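Zwischenbericht an die Fördermittelgeberin
Erschließung und Umlagerung des Altbestands im Regionalarchiv Tultach

28. März 2018
Vorgelegt von der Projektleitung, Archivverbund Tultach

1. Gegenstand und Stand des Vorhabens

Der Archivverbund Tultach berichtet hiermit über den Fortgang des durch die Bajwa-Stiftung geförderten Vorhabens zur Erschließung, Reinigung und Umlagerung des kommunalen Altbestands. Der Bericht schließt an den Sachstandsbericht zum Ende der ersten Projektphase an und umfasst die Arbeiten seit dem Umzug der Projektstelle in die Räume an der Plulton. Die im Bewilligungsbescheid genannten Arbeitspakete 1 und 2 sind abgeschlossen. Arbeitspaket 3 (Verzeichnung) ist im Gang, Arbeitspaket 4 (Bereitstellung der Findmittel) wurde vorbereitet, aber noch nicht begonnen.

Der Bestand setzt sich aus den Überlieferungen der früheren Amtsverwaltung, der Wasser- und Wegegenossenschaften sowie mehrerer aufgelöster Schulverbände zusammen. Bei Antragstellung war ein Umfang von 3.000 Verzeichnungseinheiten angenommen worden. Nach Abschluss der Bestandsaufnahme sind es 3.691. Die Abweichung geht überwiegend auf Sammelmappen zurück, die in den alten Abgabelisten als eine Einheit geführt wurden, tatsächlich aber mehrere Vorgänge unterschiedlicher Herkunft enthalten. Sie wurden nach Provenienz getrennt und einzeln erfasst.

2. Bestandsaufnahme und Reinigung

Die Trockenreinigung erfolgte abschnittsweise nach Überlieferungsbildnern. Metallteile wurden entfernt, Heftungen nur dort gelöst, wo der Rost bereits auf das Papier übergegangen war. Bei den Akten der Wegegenossenschaften fanden sich zahlreiche eingefaltete Lagepläne auf Transparentpapier, die plan gelegt und gesondert verpackt wurden. Die Verweisung zwischen Akte und Plan ist in beiden Datensätzen eingetragen.

116 Einheiten wiesen Schäden auf, die über das übliche Maß hinausgehen. Es handelt sich vor allem um ältere Wasserschäden an den unteren Kanten, in geringerem Umfang um Tintenfraß und um verblockte Seiten. Diese Einheiten sind bis auf Weiteres für die Benutzung gesperrt. Ein Verdacht auf aktiven Schimmelbefall hat sich nach der Beprobung in keinem Fall bestätigt. Die Reihenfolge der Restaurierung wird mit der beauftragten Werkstatt abgestimmt; ein Kostenvoranschlag liegt bislang nur für die Amtsbücher vor.

3. Kennzeichnung und Signaturen

Die Vergabe neuer Signaturen hat mehr Zeit beansprucht als vorgesehen. Im Altbestand existieren bis zu drei Signaturschichten nebeneinander, darunter Bleistiftvermerke der Amtsregistratur und spätere Stempel, die nicht durchgängig aufgelöst werden können. Die alten Signaturen werden in einem eigenen Feld festgehalten und bleiben recherchierbar. Auf den Akten selbst wird ausschließlich mit weichem Bleistift signiert. Faser- und Filzstifte sind allein für Umzugskartons und Regalzettel zugelassen und werden außerhalb der Arbeitsplätze mit Archivgut aufbewahrt.
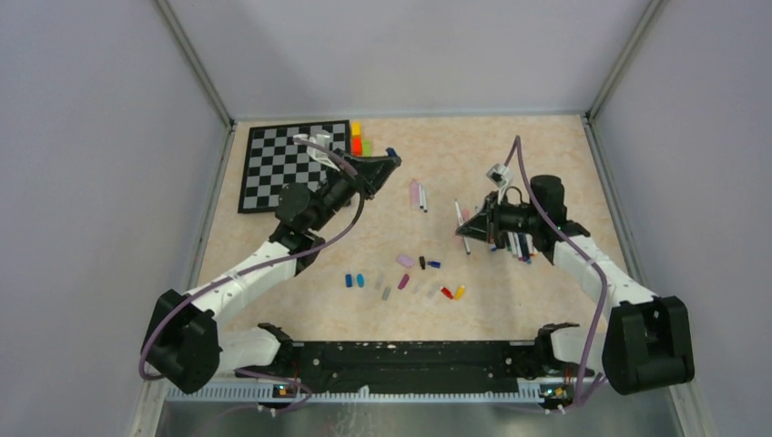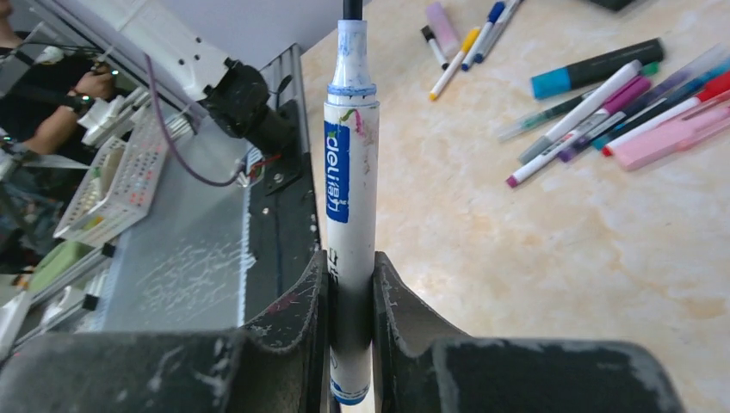
Das zweite Bild zeigt einen Stift der Marke deli mit abgenutztem blauem Etikett.

4. Verzeichnung

Die Verzeichnung erfolgt im System Skiltano, das der Archivverbund seit der ersten Projektphase einsetzt. Die Datenübernahme aus den bisherigen Karteien wurde abgeschlossen. Dabei traten zwei Schwierigkeiten auf, die inzwischen behoben sind: Laufzeiten mit offenem Enddatum wurden zunächst falsch eingelesen, und Umlaute in Ortsnamen gingen bei einem Teil der Datensätze verloren. Die betroffenen Angaben wurden anhand der Karteikarten geprüft und berichtigt.

Bis zum Stichtag sind 496 Einheiten vollständig verzeichnet, also mit Titel, Laufzeit, Enthält-Vermerk, Altsignatur und Angaben zu Schutzfristen versehen. Der Stand liegt unter der Planung. Ursächlich sind der höhere Gesamtumfang und der Aufwand für die Trennung der Sammelmappen. Die Verzeichnungstiefe wurde daher in Abstimmung mit dem Fachreferat angepasst. Serienakten, insbesondere Rechnungsbelege und Beitragslisten, werden künftig nur noch mit Titel und Laufzeit erfasst. Für Sitzungsniederschriften, Schulchroniken und Akten zum Wasserrecht bleibt es bei der erweiterten Verzeichnung, da hier mit Anfragen aus Forschung und Verwaltung zu rechnen ist.

Die Akten der Schulverbände enthalten personenbezogene Unterlagen, deren Schutzfristen teilweise noch laufen. Sie werden im Findmittel nachgewiesen, die Titel jedoch in der öffentlichen Fassung ohne Namen ausgegeben.

5. Umlagerung und Magazin

Die Umlagerung in das Magazin an der Plulton ist für die Amtsverwaltung und die Wassergenossenschaften vollzogen. Die Schulakten verbleiben vorerst im Zwischenlager. Grund hierfür ist die ausstehende Abnahme der Rollregalanlage im hinteren Magazinabschnitt, bei der zwei Fahrschienen nachjustiert werden müssen. Die Herstellerfirma hat die Nacharbeiten für Mai zugesagt.

Temperatur und relative Luftfeuchte werden fortlaufend aufgezeichnet. In den Wintermonaten lag die Luftfeuchte zeitweise unter dem Zielwert. Nach Anpassung der Lüftungszeiten hat sich der Verlauf beruhigt. Eine Beurteilung des Sommerbetriebs ist noch nicht möglich.

6. Personal und Mittelverwendung

Die bewilligten Stellen waren im Berichtszeitraum besetzt, mit Ausnahme einer mehrwöchigen Vakanz bei der Fachangestelltenstelle. Die dadurch nicht verausgabten Personalmittel sollen, vorbehaltlich der Zustimmung der Stiftung, in das laufende Haushaltsjahr übertragen und für zusätzliche Verzeichnungsstunden verwendet werden. Bei den Sachmitteln ergab sich ein Mehrbedarf an Archivkartons und Planmappen. Er konnte innerhalb des Titels durch Minderausgaben bei den Transportkosten ausgeglichen werden. Der zahlenmäßige Nachweis wird gesondert übersandt.

7. Weiteres Vorgehen

Für den kommenden Berichtszeitraum sind folgende Schritte vorgesehen:

– Fortführung der Verzeichnung, beginnend mit den Niederschriften der Amtsverwaltung
– Abnahme der Rollregalanlage und Überführung der Schulakten
– Einholung der noch fehlenden Kostenvoranschläge für die geschädigten Einheiten
– Abstimmung der Online-Fassung der Findmittel mit dem Datenschutz

Der Archivverbund bittet um Zustimmung zur angepassten Verzeichnungstiefe sowie zur Übertragung der Personalmittel. Eine Verlängerung der Projektlaufzeit wird derzeit nicht beantragt. Sollte sich nach Abschluss der Niederschriften abzeichnen, dass der verbleibende Bestand in der vorgesehenen Zeit nicht bearbeitet werden kann, wird die Stiftung hierüber gesondert unterrichtet.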